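Workshop Notebook, Lukbridge
Entry date: 2024-11-20
Job 1208: enclosure lining, lower rail and handling pieces
Entered by: Gunvor Holmgren
Read by: Assunta Cocco

Purpose of entry

To record the present condition of the enclosure under job 1208, the cleaning method adopted for the lining, and the items still open from the May review. Measurements of the side walls are in the Gellach folder and are not repeated.

Lining

The plaid lining remains in service. Frøydis Solheim inspected the inner corners with a hand lamp and found one place at the rear left where the lining had lifted from its backing. It was pressed down again and left under a padded weight for 60 minutes. On a second inspection the lining lay flat. The corner is to be looked at again before the next entry, as the same place was noted in May.

Cleaning was carried out with a barely damp cloth, working from the top down. The solvent wipes kept in the Gundard cupboard are not to be used on the lining. A test on an offcut dulled the colour of the darker lines after a single pass, and the offcut has been stapled to the facing page for reference. Araceli Cantero has asked that future offcuts be labelled on the back with the date and the product used. This one was not, and the label has been added from memory.

The question of replacing the plaid with a plain grey lining was raised again. The plaid is to stay for the remainder of the job. Colleagues who prefer the grey are asked to put their reasons in writing to Assunta Cocco by the end of the month. A length of matching plaid is held in the Jalali drawer for patching, sufficient for one side wall but not for two.

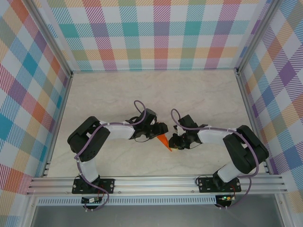
Job 1208, enclosure interior: plaid lining, grooved lower rail, and orange cone with its tip toward the floor.

Lower rail

The aluminum rail was vacuumed along its grooves and then wiped dry. A quantity of fine grey dust came out of the upper groove, together with a clipped cable tie. The brushed finish shows hand marks readily, and a dry cloth is now kept on the hook beside the enclosure for that reason.

Plate screws were checked with the short driver. One required slightly less than a quarter turn and the others were found tight. No thread compound was applied. The driver has been returned to the wall board. It had been missing from there for much of the previous week and was found in the packing area.

Handling pieces

The orange cone remains the preferred piece. It stands out well against the plaid under the bench lighting and can be found quickly when it rolls. Somtochukwu Aliyu compared it with the green cone from the same set and reported that the green was slow to pick out in the rear corners. The green cone has been put back in the tray and is not withdrawn, but it should not be used without a note to that effect in the log.

The tray itself should be wiped at the close of each session. Crumbs were found in it. Food is not permitted at this bench, and the notice has been reprinted in larger type.

Stores

One box of 200 lint-free cloths was received and shelved. The older, part-used box should be finished first.

Open items

Rear left corner of lining: inspect again (Solheim).
Plaid in Jalali drawer: measure, and order more if the supplier still carries the pattern (Holmgren).
Offcut labels: print a sheet and leave it with the staple gun (Cantero).
Log pages for the cone set: page 4 is missing from the binder. S. Aliyu believes it was taken for copying and will ask in the front office.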